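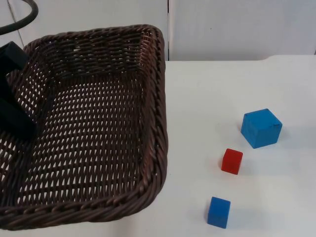 Wicker basket, dark brown, with the cubes beside it

Cleaning a woven basket used for toy blocks
Posted by Grurketa, Thursday, July 27, 2023

We keep play cubes in a wicker basket with an open lattice weave. Dust collects in the floor of it and under the braided rim. Can it be washed, or is it vacuum only? The cubes need cleaning too, material unknown.

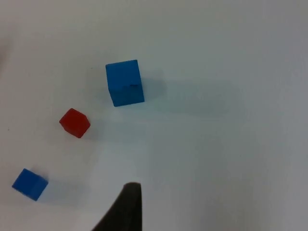
Two blue, one red, on the white table

Besero
Vacuum first with a soft brush head, working along the strands. Then wipe with a well-wrung cloth and a drop of washing-up liquid in 700 ml of lukewarm water. Don't soak it. Dry upside down, away from radiators. Mine took 26 hours in March – less in summer.
For the cubes, press a corner with your thumb. If it gives, treat them as foam: damp cloth only, no machine.

Bataineh
just hose it, never had a problem

Jelavville
Hosing is fine for some willow, but paper-cord and stained wicker can mark or sag. Test the underside first. An old toothbrush gets into the rim.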